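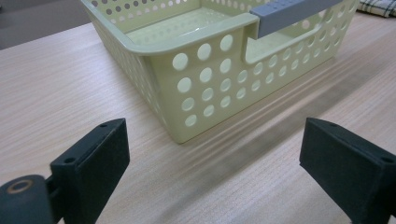
Text: Produktredaktion Finetti Haushalt

Aufbewahrungskorb Toltus, gelocht, mit grauen Griffen

Der Toltus ist ein offener, rechteckiger Aufbewahrungskorb aus Kunststoff. Wände mit Lochmuster, umlaufender verdickter Rand, glatter Innenboden. Die Ausführung Sellerie ist ein blasses Gelbgrün; die Griffe sind bei allen Farben blaugrau abgesetzt. Vorgesehen ist der Korb für trockene Textilien, Papierwaren und leichte Haushaltsgegenstände in Regalen, Schränken und auf Arbeitsflächen.

Korpus und Rand
Der Rand ist gerundet und deutlich stärker ausgeführt als die Wandung. Er versteift die Öffnung und dient beim Tragen ohne Griff als Auflage für die Finger. Die Lochung reicht von knapp unterhalb des Rands in Richtung Boden und belüftet den Inhalt seitlich. Für Kleinteile wie Schrauben, Büroklammern oder Reis in angebrochenen Packungen ist der Korb nicht geeignet. Wer solche Dinge darin lagern will, verwendet die Einlegeschale Zilunitz (separat erhältlich).

Griffe
An den beiden Schmalseiten sitzt je ein grauer Griffeinsatz. Im Rand ist dafür eine rechteckige Aussparung vorgesehen, der Griff selbst ist als flacher Steg ausgebildet. Im Regal wird der Korb mit einer Schmalseite nach vorn eingestellt und am Griff herausgezogen. Bei Fachböden ohne Anschlag empfehlen wir, mit der zweiten Hand gegenzuhalten, sobald der Korb zur Hälfte übersteht.

Textilien einlegen
Geschirrtücher, Servietten und Waschlappen werden gefaltet flach eingelegt. Bei gemischtem Bestand liegen die schweren Tücher unten. Gewaffelte und dicht gewebte Stoffe müssen vor dem Einräumen vollständig durchgetrocknet sein – die Lochung ersetzt keine Trocknung. Hochkant gestellte Tücher lassen sich einzeln entnehmen, brauchen aber einen gut gefüllten Korb, sonst kippen sie um.
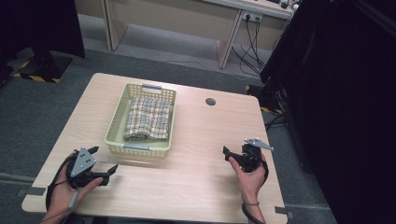
Toltus in Längsaufstellung, mit kariertem Geschirrtuch. Tuch nicht im Lieferumfang.

Technische Angaben
Artikelnummer: 463
Material Korpus: Kunststoff, durchgefärbt
Material Griffe: Kunststoff, blaugrau
Innenhöhe: 135 mm
Form: rechteckig, oben offen
Verpackungseinheit: 2 Stück
Farbe: Sellerie; weitere Farben auf Anfrage

Für die Planung von Schrankfächern ist über dem Rand genügend Freiraum zum Greifen einzurechnen. Die Innenhöhe wird an der Wandinnenseite gemessen, vom Boden bis zur Oberkante des Rands. Fertigungsbedingte Abweichungen sind möglich.

Reinigung
Mit lauwarmem Wasser und mildem Spülmittel auswischen. Die Lochreihen lassen sich mit einer weichen Bürste säubern, Fusseln vorher trocken absaugen. Keine Scheuermittel und keine Lösungsmittel verwenden. Nicht für die Spülmaschine freigegeben. Nach der Reinigung mit der Öffnung nach unten abtropfen lassen und erst trocken wieder befüllen.

Hinweise zum Gebrauch
Nicht in unmittelbarer Nähe von Kochfeldern, Backöfen oder Heizkörpern aufstellen. Dauerhafte direkte Sonneneinstrahlung kann helle Farbtöne verändern. Der Korb ist nicht als Trittfläche oder Sitz geeignet. Unverpackte Lebensmittel dürfen nicht direkt eingelegt werden.

Lieferung
Der Versand erfolgt im Karton mit eingesetzten Griffen, eine Montage ist nicht erforderlich. Bestellungen, die am Mittwoch bis 19 Uhr eingehen, werden mit der Wochentour ausgeliefert – spätere Eingänge gehen in die folgende Tour. Einlegeschalen Zilunitz werden getrennt verpackt und können dem Korb beigelegt werden, wenn dies bei der Bestellung angegeben ist.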